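Zernex Hand Gripper for Recording Demonstrations: My Review After a Season of Use
Filed under: Data gathering, Home tasks
Rating: 4 out of 5

I put off writing this one until September because I wanted to get a good long stretch with the Zernex before I opened my mouth, and I'm glad I waited, as my opinion of it changed twice along the way! I came to it from the Tulley, a perfectly decent tool that I still keep in a drawer, and I gather examples for a small tidying project called Salameh. The idea is that the learning system picks up how to sort and pack household things by studying a person doing it, over and over, with fingers shaped like the ones it will have to use itself.

First, the feel of it. The grip is kind to a smallish hand, and the squeeze is light enough that I can go a full morning before my thumb starts to complain (with the Tulley it was more like half a morning, and then a long lunch). The fingers close evenly, so soft things stay put between them, and soft things are most of what I handle. Pouches, plushies, little bits of clothing. I work in ordinary bedrooms with ordinary clutter, since a policy that has only ever seen a bare tabletop gets into trouble the minute it meets a patterned sheet.
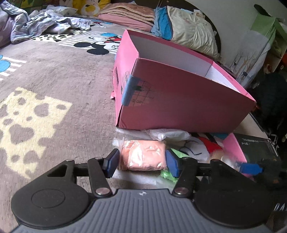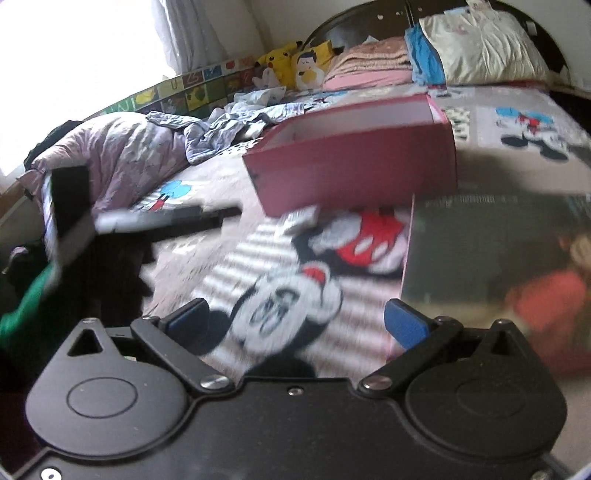

My target for Salameh was 800 good episodes, and I count an episode as good only if the item is picked up, carried and let go without a fumble I didn't mean to make. I keep some of the fumbles too, in their own folder, as the recoveries are worth having. On my best day I got 91 keepers, and I was so pleased with myself that I forgot to plug the thing in overnight. Lesson learned!

Now for the grumbles. Calibration takes 20 seconds if you hold still and a great deal longer if you are the sort of person who scratches her nose halfway through (guilty). The manual is thin, and the part about matching finger width to your robot's own gripper deserves a page and gets a paragraph. I'd also love a louder click at the start of a recording. More than once I did a lovely smooth pick, only to find I hadn't started anything.

The Trornon software that comes with it is plain but friendly. Trimming the dead time off both ends is quick, and you can tag each episode as you go, something I'd urge you to do while you still remember what you were up to. Exporting is slow on my old laptop, so I set it going at bedtime and leave it be.

Would I buy it again? Yes, and I'd order the spare finger pads in the same box to save on shipping.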